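Relabeling the small jars, part two

Posted 01/04/2020

In February I went through the dry and liquid stores and found that most of the jars no longer matched the list. The list is a plain spreadsheet. Each line has a jar number, contents, fill level and lid. Line 42 had been wrong for long enough that I had stopped reading it.

The jars in question are the frosted screw-neck type. I started using them when I gave up on the Fanden tins, which rusted at the seam. A marker does not hold well on the frosted surface, so the label has to be tape, with the mark written on the tape. Red is for dark contents. 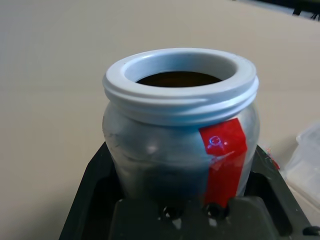
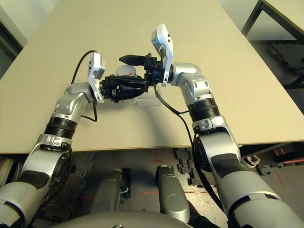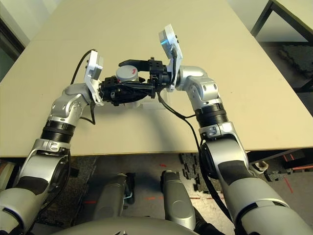
Cheema left a comment under part one to say that tape on the body is the wrong place for a label, and that a paper ring under the neck lasts longer and comes off without residue. The same comment asked why I do not write on the lids, as every supplier in Watemton does.

Taking the second point first: lids move. If two jars are open at the same time, there is a fair chance that the lids go back the wrong way round, and then both labels are wrong. A mark on the body stays with the contents. I do write on the lids as well, but only the jar number, and I treat it as a check on the body mark. If the two disagree, the body wins.

The paper ring is a better argument. I tried it on one shelf for most of February. It comes off cleanly, as promised. It also turns freely on the neck, so the writing ends up at the back, and it soaks up anything that runs down the thread when you pour. After a few weeks half of the rings were illegible. Tape creases if you put it on in a hurry – a curved body does not forgive a long strip – but a creased label can still be read.

The procedure I have settled on is as follows. Wipe the body with a cloth and a little alcohol and let it dry completely. Cut the strip before you pick up the jar. Start directly under the neck and work downward, pressing from the middle of the strip out to the edges. Write the mark near the top, in ballpoint, and leave it a minute before touching it. Put the lid back on only when the line in the spreadsheet has been corrected.

Fill level goes in the list as a distance below the rim, in millimeters. Weight would be more accurate, but the empty jars vary too much and I never recorded them when they were new. With frosted walls the level is hard to judge from the side, so I open the jar and look down into the neck.

Old tape is the slow part. The cheap roll I bought in Grastitz leaves a gray film that needs two passes with alcohol and a plastic scraper. Do not use a metal one. The scratches hold dirt, and no amount of wiping gets it out afterward. Scuffs that are already there can be left alone.

The list now runs to 113 lines, down from a good deal more, mostly through merging duplicates. Line 42 is correct. The tall bottles on the lower shelf still carry the old numbering, and their caps are a different thread, so they will need a separate sheet before I can start on them.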